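The case for the soft hand

By Marion Mowat
Tuesday, June 7, 2022

I've spent most of my working life around clothing, first sewing it, then fixing it, and for the last while running the back end of a repair and resale shop. So when people ask what I make of robots I usually say I'm waiting for one that can deal with a blouse. I might be able to stop saying it. We've had the Bradness hand on trial since April and I have become a bit of a bore on the subject at dinner parties.

For those who haven't run into it, Bradness is a five-fingered hand that comes as a kit from a small outfit called Furnarness. You bolt it to an arm you already have or one they lease you, you plug in the control box, and a person comes out for 3 days to help you teach it some jobs. The lease for the hand and the support line is $845 a month. I know that number by heart because I had to defend it to my business partner, Adebayo Ogunleye, who looks after our money and doesn't love spending it.

My argument to him, and the one I want to make here, is that small shops should stop thinking of automation as something for people with warehouses. We've been told for years that robots are for the same box in the same spot ten thousand times over. Fine, that was true, and it left out everybody whose work comes in a heap. A second-hand clothing business is all heap! Nothing is folded the same way twice, half of it is inside out, and you can't tell a sleeve from a pant leg until you've had a good rummage. The old two-jaw grippers we saw at trade shows pinched everything like a barbecue tong. They'd pick up a sweater well enough and leave two little dents in it, and if there was a lining they'd grab one layer and drag the other along behind.

The Bradness does something closer to what I do. It gets a thumb in under the cloth and feels for how much of it there is. I nearly cheered the first time I saw it. Ji-hoon Ra, who came out from Furnarness to set us up, has clearly had people cheer at him before and just kept typing.

It isn't cheap and it isn't fast. On a good morning it will get through a rack of garments in the time I'd do two racks, and I talk on the phone while I do mine. Buttons are still a mystery to it. It also needs its gloves changed more often than the booklet suggests, and the gloves come from Furnarness and only Furnarness, which I think is cheeky. If anybody there is reading, sell us the pattern. I'd happily run up a batch on my own machine and I suspect I'd do the seams better.

I'd also like the manual rewritten by somebody who has met a customer. There are 83 pages of it and the part about washing the gloves is near the end, after a long chapter on network settings. We put ours through warm the first time. They came out fit for a child.

But the grumbling is the sort I do about things I mean to keep. I grumble about my serger as well, and you'd have to fight me for it.

The people who should be paying attention are the ones in laundries, costume departments, uniform rental, theatre wardrobes, and all the odd little trades where somebody handles fabric all day until their thumbs give out. My own thumbs are not what they were. Ingvild Tveit, who does alterations for us on the days I'm not in, has already had one operation on her wrist and would like to skip the other. When I asked her whether the hand bothered her, she wanted to know if it could be taught to turn things right side out, and could it start with the jeans. That was the whole conversation. I had a speech prepared about jobs and I didn't get to give it.

I do take the jobs question seriously, for what it's worth. We haven't cut anybody's hours and we aren't planning to. What's changed is that the dull part of the morning, the lifting and shaking out and holding up to see what you've got, is shared now. Ingvild spends more of her day at the machine with a needle in something, and that's the skilled bit and the bit people pay us for. If another owner uses the same kit to send somebody home, I'll think less of the owner. The hand didn't decide that. 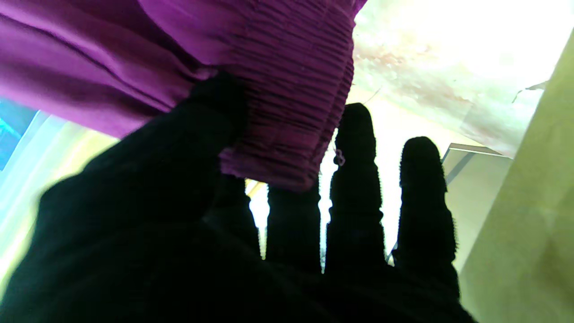 Shirring is my favourite test for any new helper, human or otherwise. It's stretchy in one direction and stubborn in the other, it bunches up when you look at it sideways, and a rough grip will pop the elastic so you're restitching rows until supper. A purple piece with a gathered panel like that one is what I'd hand to a new trainee if I wanted to see how they think. What I like is the thumb, tucked up against the underside of the smooth part and lifting it, while the gathers hang down by the middle fingers without being crushed. I'll own up to the fuzz at the edges of the fingers and the little loop of thread on the tall one. Knit picks things up, and a lint roller belongs in the kit if you ask me.

We did look at other options before signing. Engebretsen make a lovely suction head that is brilliant on flat cotton and no use on anything with holes in it, so there went lace, crochet and most of the summer stock. Priretwood would have sold us a whole sorting table, and I'm sure it's a fine table, but our back room would have had to become a different back room. The hand fit on the bench we already had. For a small shop that counts for a great deal, and I wish reviewers would mention it more often than they mention payload.

Sølve Solheim, who runs a uniform service a few streets over, came by to watch it work and stayed through his lunch. He's less keen than I am. His view is that he'll wait for the next version, when it does collars and costs less, and he may well be right about his own business, where everything is a polo shirt. Mine is a different animal. I get prom dresses and fishing vests in the same bag.

So we've renewed for another stretch, Adebayo grumbling only a little, and I've asked Ji-hoon to come back and help us with linings. I've got a rack of old coats set aside for him, and a kettle on for when the satin ones go wrong.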